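3.2 Household sorting habits and the toy category

The interviews were made in two towns, Tveit and Boscombe, and all followed the same guide. We visited 328 households with at least one child under ten. In each home the adult who answered was asked to tell us where small objects are kept, who puts them there, and how often the place is emptied. The guide was written by Kristiansen and tested by Haugland in 16 homes, which are not part of the final sample.

Most families used what we call mixed storage. By this we mean one open container in which toys stay together with things that are not toys, for example keys, gloves or kitchen tools. The respondents did not have a common word for such a container. In Tveit many said "the everything basket", and in Boscombe the usual answer was only "the box".

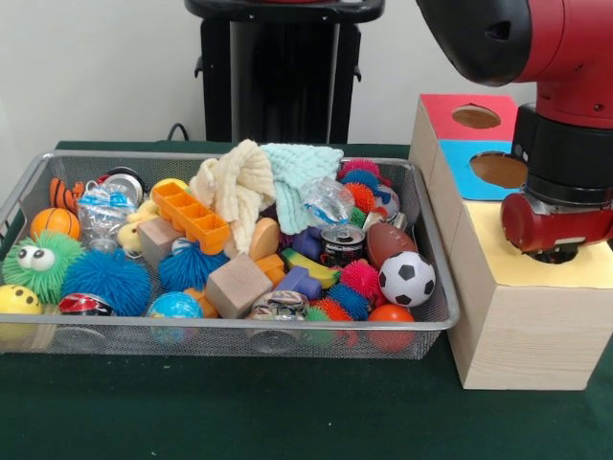
Why do families keep mixed storage when they own separate boxes? The most frequent reason was time in the evening, because one container near the door of the living room can be filled in a few minutes, and the sorting is left for another day.

This result agrees with the diary part of the study, where parents wrote down each tidying event during September. The diaries show that sorting by type was done mainly before visits from relatives. In homes with two or more children, the older child was often given this task, but the parent usually finished it.

We also asked which objects were hardest to find again. Small balls and soft figures were named often, and parents explained that they sink below larger things. Some parents answered that the child prefers to search through a full container and does not want it sorted. Vieira noted the same opinion in her pilot interviews, but we can not say from our data how common it is among the children themselves.
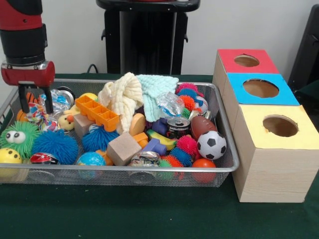

Figure 4. Mixed storage in an open wire-mesh basket, with balls and other toys at the left end.

The size of the container had a smaller effect than we expected. Families with a large basket did not empty it less often than the others, and the difference between the two towns was also weak. We return to this point in Section 4.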